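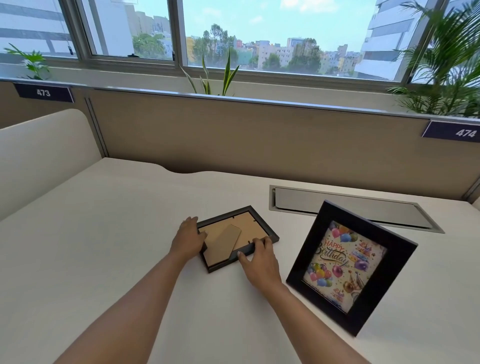
*Two black frames on the desk, one face-down and one standing.*

**To:** quiet-pc list
**From:** Anikó Szénási
**Date:** 16/09/2023
**Subject:** Re: Arkadska card, fan noise at idle

Kwabena Adjei wrote:

> Mine came this week and it's quick, no complaints there, but the fans
> start and stop every couple of minutes when I'm only reading mail.
> Is that the card or my case? And has anyone tried it with the older
> Hovov power supply? The box says 400 watts is enough and I don't
> really want to buy another one.

Kwabena, it's the card, and you can fix it in an evening! I had exactly the same thing and I'm so happy with how mine runs now that I've been pestering everyone about it.

The fan-stop feature is set too tight out of the box. The fans kick in, the chip cools a little, they quit, and a minute later it all starts over. Open the Jonine tool (get the new version, the one on the disc doesn't save your curve after a reboot), turn off "auto stop" and draw your own curve. I have mine flat at the lowest speed all the way up to 60 degrees, then a gentle climb. With the side panel on I can't hear it over the hard drive – and I have picky ears, as Moataz will tell you after the business with the coil whine in January.

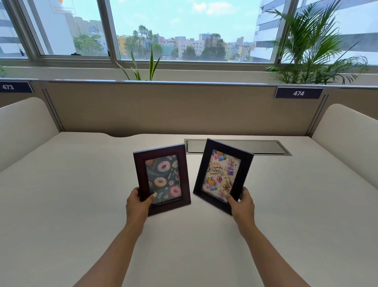 Then I got greedy and tried the power limit. Stock is 270 watts on my board. I pulled it down to 169 expecting games to fall apart, and they didn't! I lost a few frames per second in the heavy stuff and nothing I could notice in anything older. The slider is under "Advanced", and you have to click the little padlock before it'll move. That took me far too long to find.

On the power supply: I ran the Hovov for 2 weeks before I swapped it, at the lower limit the whole time, and had no shutdowns. At the stock limit I'd be more careful. Check that yours has both eight-pin leads on separate cables. The early ones had a single cable with a split end, and I wouldn't use that with this card.

Tirta asked off-list whether the Acheampong cooler fits. It does, but only with the short screws, and you'll have to move the front fan header out of the way first. The thermal pads in the kit are fine for the memory. I'd use your own paste on the chip.

Harish, if you still have your curve from the spring, please post it – I'd love to compare it with mine on the same game.

Kwabena, which case do you have? If it's one with the solid front, try it for an hour with the front off before you change anything else and tell us what temperatures you get.

Anikó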